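Right, I promised a few of you I'd write up what the last month of looking after our little two-armed tabletop cell has been like, so get a cup of tea, because this is going to be a long thread and I do wander.

For anyone new: I keep the small cell at Horkley going. Two arms facing each other over a white table, soft fingers on both, a little camera at the wrist. It sorts and moves light things, cups and cans mostly, and it does it all day while people wander past and say hello to it.

I took it over in March from someone who had kept it beautifully but written almost nothing down, so a good chunk of my first fortnight was opening drawers and going "ohhh, so that's what the 30 mm bolts are for".

First job was the fingers. They're the blue ribbed sort, with pockets along the back so they give a bit and wrap themselves round whatever they're holding. Lovely things. They do wear, though, and they wear in a sneaky way, because they still look perfectly fine when they've gone a bit floppy.

What I do now is pinch each one at the tip, every morning, before I've even switched anything on. Five seconds. You get to know the feel of a good one very quickly, a bit like checking whether a pear is ready. If one's gone soft I swap the pair, never the single finger. I tried swapping singles and spent an entire afternoon wondering why every cup came up leaning to the left!

The log says we've fitted 20 fingers so far, and the two that went earliest both came from the arm that handles the cans. Makes sense, metal edges and all that. I've started rotating the pairs between the arms so they share the misery.

Second job, the wrist camera. The bracket came from Larnari and it's a nice piece of work, but the clamp screw had been done up by somebody with forearms like a docker, and it had bent the lip ever so slightly. The picture was a tiny bit rotated. You'd never see it by eye, but the arm certainly knew, because it kept arriving at things a smidge off to one side.

New clamp, a dab of threadlocker (the gentle kind, please, I beg you, not the red one), and then the calibration routine again from the top. It wants 200 poses. I tried to get away with fewer. Don't be like me. I ended up doing it twice, and the second time I did it properly and was home late with a cold dinner waiting.

Quick word on the table while I'm here, since Berisha asked me about it ages ago and I never replied, sorry! Matt white, wiped with a barely damp cloth, no spray. The sprays leave a film, the film catches the lights, and then you get shiny patches that make the camera think there's something there worth picking up.

The other thing about the table is that it has to be level, and ours wasn't. One foot had wound itself down over the winter. I only spotted it when an empty cup took itself off for a stroll. A spirit level and a spanner and it was done before the kettle boiled.

Now, the bit I've been most pleased with. We'd been getting a fault every so often, number 246 on the Drivix controller, which in the manual is listed as "grip timeout" and then explained no further, thank you very much, Drivix.

I blamed the fingers. Then I blamed the motor. Then I blamed the weather, a little. In the end it was the cable where it bends at the wrist. It had been tied down too tightly, so whenever the hand turned right round to one side the connector was being tugged just enough to lose contact for a moment.

I cut the tie, gave it a loop of slack you could hang a mug on, and put a soft strap on instead. Then I set both arms going with the fault counter back at zero and sat with them for most of an afternoon, partly to be thorough and partly because I find it very restful. 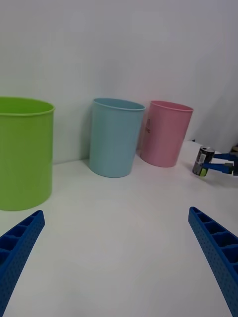 My test for a cable is always the same, by the way. Slow first, then normal speed, then I ask for the most awkward reach the arm can manage and listen. You can hear a cable that isn't happy. There's a sort of creak, like a wicker chair.

I also keep the objects for these tests dull on purpose. Plain plastic cups and a can will tell you nearly everything about a grip. Cups show you if you're squeezing too hard, because the rim goes oval, and a can shows you if you're not squeezing hard enough, because you'll be fetching it off the floor.

It's been running since then without a single 246. I'm touching the wooden desk as I type this. The slack loop has gone into the checklist, with a drawing, so whoever has the cell after me won't have to go through all that blaming.

Next on my list is the cooling fan on the second arm, which has started to hum on one note, somewhere near a B flat. I've ordered the part. I'll add to this thread once it's in, and if any of you have changed one without taking the whole base cover off, please do tell me how, I'd be ever so grateful.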